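Planner ignores wrist cable and camera arm -- where to put the keep-out shapes?

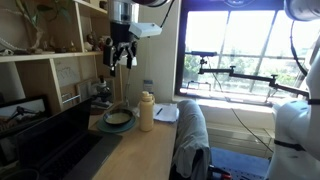
View from the wrist side, gripper pointing down, desk and window behind.

tretero_user
Posted Thu 9 October

Hello all. I run a two-arm setup in my study and I plan with the Birthorpe planner, through the Tretero driver. My collision model has the desk, the window wall and both arms. It does not have the thin black cable which goes from the box at the side of the gripper, and it does not have the camera mount arm in front of the window.

When the goal is near the plate with the bowl, the planner likes to turn the last joint almost one full turn. The path is valid for the model, but the cable does not agree. I already increased samples to 500 and the result is the same. Should I attach a shape to the wrist, or limit the joint?

brullier_fan
Limit the joint. More samples will not help you, the planner does not know that the cable exists. I keep the last joint inside a window of about 2 radians around home and I forgot the problem.

tretero_user
Thank you. But then I lose some grasps on the low side of the bowl. I tried it yesterday evening and 7 goals became unreachable.

giap_77
I don't agree with brullier_fan. A hard limit is a blunt tool. Attach a capsule to the wrist link, from the box toward the forearm, and add a path cost for the rotation of the last joint. In Giáp you can set the cost per joint. I am not sure if Birthorpe has this option.

brullier_fan
A capsule is rigid and a cable is not. It will be wrong in half of the poses, and then he will ask why the planner finds nothing.

giap_77
Wrong but on the safe side. I prefer "no plan found" to a torn connector.

tretero_user
Birthorpe has a cost per joint only in the smoothing step, so after the path is already chosen. Maybe I do both: a wider limit, and the capsule.

quiet_solver
For the camera mount, please don't use the mesh. One long box with padding is enough and the check is much faster. Same for the water bottle -- a cylinder, a little too big.

tretero_user
Box is added, it works in the viewer. The capsule I will try on the weekend, slow speed first.

brullier_fan
Post the joint plot when you have it. I still say limit.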